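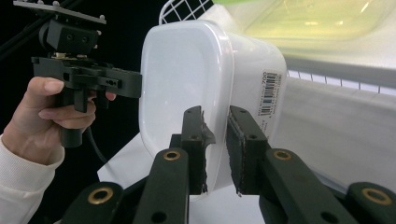
White storage container, upright, with wire racks behind.

Freezer swap: what we cooked, what we learned, what's next

May 2018

The spring freezer swap was the best one yet, and I've been wanting to write it up ever since I got home and found room in my freezer for precisely one of the things I'd carried back. (The chickpea stew. Everything else went to my sister's.) If you're new to the newsletter, the swap is simple: you cook one big batch of something that freezes well, bring it frozen in meal-sized portions, and go home with the same number of portions of other people's food. We do it twice a year in the hall on Cukance Street in Trondstead, and between swaps I fill this page with notes, recipes and requests.

First, the food! We had up to 60 portions on the tables, and the range was wonderful. The January swap leaned hard on chili. I love chili, but by the end of February I was putting it on baked potatoes, on rice, and one evening on toast. This time there was a lemony lentil soup with dill, two very different lasagnas, a pork and hominy stew, black bean burritos wrapped one by one, a coconut squash curry, and a tray of spinach dumplings that were gone before I'd taken my coat off. If you made those dumplings, please write in. I want to know what was in them besides spinach, and I'm not the only one who has asked.

The curry came from Suksawat, the lunch place behind the library, who joined us for the first time and were so generous about explaining how they do it. Their big tip was to undercook the squash. They pull it off the stove while a fork still meets some resistance, let it cool in the sauce, and count on the reheating to finish it. I've done it the other way for years and always ended up with orange mush. I tried their way at home with butternut and the cubes held their edges beautifully. Same idea for potatoes and carrots, I'd guess, though I've had poor luck with potatoes in the freezer no matter what and would happily hear from anyone who has cracked it.

The labels were much better too. Thank you! Name of the dish, what's in it, when it was cooked, how to heat it. If you can fit only one thing on the tape, make it the ingredients, especially nuts, dairy, wheat and shellfish. Masking tape and a permanent marker work well as long as the tape goes on while the container is dry and at room temperature. Tape put on a cold, frosty lid curls up and comes off in the bag, and then you're playing a guessing game in March with something brown.

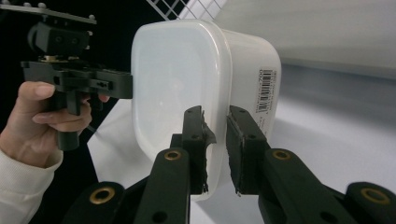

Containers, again

Every swap I get more mail about containers than about food, so let me try to put down what we've settled on. Bring your portions in something you don't mind giving away. We tried a return system once, with initials on the bottoms, and I still have a casserole dish that belongs to somebody whose initials are either RK or BK. If it's yours, it's a very nice dish and I've been using it.

Flat is good. A shallow container freezes faster than a deep one, stacks better, and thaws overnight in the fridge. The tall round tubs that yogurt comes in are fine for broth, but a stew in one of those takes a day and a half to thaw in the middle. Leave a finger's width of space at the top for soups, as the liquid needs room to expand. I skipped this once with a very full batch of minestrone and the lid popped clean off in the night.

Piketti Housewares on the square is happy to sell their plain containers to swap members in packs of 5, and they'll hold a few packs at the register if you call ahead. Check that the lids are made for the freezer. The brittle kind crack along the rim the first time you try to pry them off cold. If a lid won't budge, run the rim under warm water for a few seconds and then try one corner at a time.

Cool the food before it goes in. A big pot of chili can stay warm in the center for ages, so split it into smaller pans, set those in a sink of cold water with some ice, and stir now and then. Then portion it, get it into the fridge, and move it to the freezer once it's properly cold. My freezer is small and old, and if I load it with too much at once, everything already in there starts to soften, so I spread a big batch over three evenings.

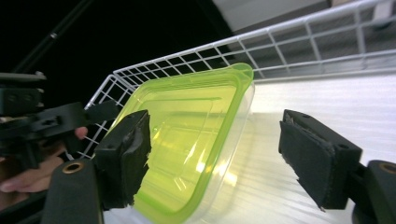
As for portion size, we had some lively talk about this at the tea table. A "portion" has been anything from a hearty dinner for one to a lasagna that would feed a baseball team. Vaughan Ashby, who has been coming since the very first swap, suggested that we go by two adult servings, and everyone standing there liked it. So let's try that next time: enough for two people, or one person and tomorrow's lunch. Singles are welcome too, just mark them and pair them up.

A few dishes that traveled and froze especially well, going by what people have told me since:

Lentil soup with lemon and dill. Add the lemon and dill after reheating. The cook had taped a little note to each lid saying so, and it made all the difference.

Pork and hominy stew. Richer after freezing, if you ask me. Heat it slowly with a splash of water.

Black bean burritos. Wrapped in foil, straight into the oven from frozen. Unwrap the foil for the last few minutes if you like a crisp outside (I do, very much).

Baked ziti. Pull the pasta early, same as the squash.

And one that didn't work out: my own cream of mushroom soup, which split into something grainy and sad. A few of you have kindly said it came together with a stick blender, and a few of you have said nothing, which I understand. Next time I'll freeze the mushroom base and leave the cream for the day it's eaten.

I'm also putting together a small recipe booklet from all the swaps since we began. The hall has a copier we can use, and I have nearly everything typed up except the dumplings (please!) and the squash curry, which Suksawat has promised me on paper. If you have a recipe to add, keep it under a page, say how many portions it makes, and tell us how you reheat it. Handwritten is fine. Drop it in the red box at the hall or send it to me by reply, and if you'd like to bring something new to the fall swap but aren't sure it will freeze, ask me and I'll gladly test a batch.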